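**Bamley, 1 August 2018**

# Grendholm publishes its bench care routine for the Domumon cell

Grendholm, the small automation workshop at Bamley, has today put its full care routine for the Domumon table-top cell on open release, so that anyone who runs one of these machines (or is thinking of running one) can see just how we look after ours, from the first wipe-down of the morning to the big strip-down we do every January. It is free to read, free to print and free to scribble on, and we very much hope people will scribble on it and send us back the results.

The Domumon is a modest sort of machine. It has one arm, one two-fingered gripper, a small camera fixed near the wrist and a table to work on, and it spends its days picking up little things and putting them down somewhere else. We have had ours at Bamley for long enough to grow rather fond of it, and also long enough to learn that a cell like this asks for a steady bit of attention and repays it handsomely. Most of the calls we take from other owners are about grip: a part slips, or the fingers close a hair to one side, or the arm comes down where the object was last week. Nearly all of these can be put right at the bench in under 20 minutes with a soft cloth, a hex key and some patience.

The routine begins with the fingers. We open the gripper fully, wipe the inner faces with a barely damp cloth and then look along each finger from the side for nicks, paying most attention to the tips, which do the hard work and take all the knocks. Fingers are always changed as a pair, even when only one is marked, and the screws are brought up by hand in turn before either is tightened. It is tempting to do one side and then the other, and we did it that way ourselves for a good while, until we got tired of doing the whole job again.

Next comes the camera check. The lens is cleaned with a dry lens cloth, never with whatever was used on the fingers, and the cell is then asked to find the table surface and the fingertips before it is allowed near any object at all. If the tips have shifted in the camera's view after a finger change, the hand setting has to be run again, and the sheet explains how to do this in 16 numbered steps, with room beside each one for a tick and a grumble. 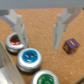 After that we move on to the open-hand check, with the fingers held well apart over the work surface and a handful of small objects set out underneath. We like to use things of different colours and finishes, because a shiny top can confuse the camera in a way that a plain matt block does not, and we would far sooner find that out at the bench on a quiet morning than halfway through a customer trial. Small round tins and toy blocks are ideal for this. They cost next to nothing, they are easily replaced when one rolls under the cupboard, and between them they ask the gripper for quite different kinds of hold.

The table covering gets a page to itself, and it has earned it. A surface with a bit of texture keeps small things from skating about when a fingertip brushes them, but it also collects dust and crumbs of whatever has been handled, so ours is lifted, shaken and laid flat again at the end of every shift. We smooth it from the middle outwards. A ruck hardly thicker than a coin is enough to set a fingertip down too early, and the arm will then stop and sulk until somebody resets it.

During the last round of trials at Bamley, with the routine followed to the letter, the cell made 97 clean lifts before it needed a person to step in, and the fault on that occasion was a loose cable clip that had nothing to do with the gripper. The clip is now on the sheet as well, under the heading "Cables", along with a reminder to follow the run all the way back from the wrist with your fingers as well as your eyes.

The release comes in 2 parts. The first is the daily sheet, a single side of paper meant to be pinned up next to the cell. The second is the longer January booklet, which covers taking the gripper off the wrist, greasing the slide, checking the mounting plate and putting everything back in an order that leaves no washers over. The booklet was put together with our neighbours at Bauerfeind, who keep a Domumon of their own and who very kindly tried every page of it on their machine before we printed a word. Several of the clearer explanations are theirs, and so is the excellent advice to lay the screws out on a strip of masking tape.

Both parts can be collected from the front desk at Grendholm in Bamley, or we will gladly post a copy to any school, workshop or small firm that writes in and asks for one. Owners who would like to see the routine carried out are welcome to arrange a bench visit, and if you have a worn pair of fingers lying in a drawer, do bring them along. We should love to have a look at them.

**Notes for editors**

Grendholm sets up and repairs small automated cells at its workshop in Bamley. Requests for copies, bench visits and further details should be addressed to the Grendholm press desk, marked "Domumon care routine".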